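Subject: Re: [members] Visit to Nadham, programme for May

Dear Loretta, dear all,

Thank you for the programme. I put my answers under your questions, and after that some notes from the day I spent at Nadham myself, so that those who come know what to expect.

Loretta Haverford wrote:
> Dear members,
> We now have a yes from Nadham for the open day in May. They can
> receive us in the morning and once more after lunch. Before I
> confirm, I would like to know three things from those who have
> already been there.
> 1. Is it a talk with slides, or do we see the arms working?
> 2. Can people stand close enough to follow the task?
> 3. Is it suitable for the members from Azevedo, who come from
> catering and have no technical background?
> Also, can somebody collect the names? I am away until the end of
> the month.
> Loretta

1. You see them working. There was a short talk of 5 minutes, standing up, and then we went directly to the kitchen room. Slides exist and Recep Eren will send them to anyone who asks, but he prefers to explain beside the arm. I must say I learnt more in this way, although it is difficult to take notes.

2. Yes, if the group is small. We were eleven persons and the last two or three had to look over shoulders. I propose that we divide into 2 groups, one for the morning and one for the afternoon, and that each group has the whole programme. Please do not divide by company, it is better when people are mixed.

3. I think they are the right public. Much of the talk was about cups, forks and drying racks, and the people from Azevedo know these things better than we do. In my visit the best question came from a lady who had managed a school canteen. She asked what the arm does when two spoons lie one inside the other. Recep answered that they had made 100 attempts with nested spoons and he was not yet satisfied with the result. He gave us no percentage and I did not insist.

Now the notes. They follow the order of my visit, and I believe the order in May will be the same.

- Arrival. The door is at the side of the building, next to the Grallano loading bay. The front entrance belongs to another company and they do not have our names. Ring and wait, it can take some time.

- Introduction. Recep explains the difference between a movement that is programmed and a movement that is learnt from many demonstrations by a person. If you know this already, please be patient, for half of our group it was new.

- The kitchen room. Daylight, white cupboards, and plastic cups in a drying rack on the wooden counter, with a cutlery tray close by. The white arm was at work over the metal platform with the green light, and we stayed with it for the longest time. There is a second arm, a black one, on the other side, so choose your place before the explanation begins. 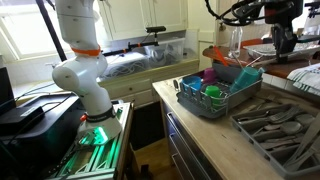
- Questions. These are taken after the demonstration. While the arm moves Recep likes to have quiet, as he listens to the motors. Write your question down and keep it for the end.

- Trying it yourself. Each visitor may guide an arm by hand for a short moment. It is lighter than I expected, but the wrist wants to turn when you pull too quickly. Long sleeves should be rolled up and scarves taken off.

- Coffee. It is served in the corridor. Cups and bags must not come back into the kitchen room, please respect this.

About Mustent: they asked me if they may bring a gripper of their own and fit it on the day. I said I would pass on the question, but my opinion is that it needs a separate appointment. To change the gripper and check it again would take most of the morning, and the others would stand and wait.

Loretta, I can collect the names. Please write to me directly and not to the list, with your name, your company and whether you prefer the morning or the afternoon. If you need a ground floor route, mention it also, there is one step at the side door and they have a ramp which must be brought out.

The slides are more than 100 pages, so I will not attach them.

With kind regards,
Matthias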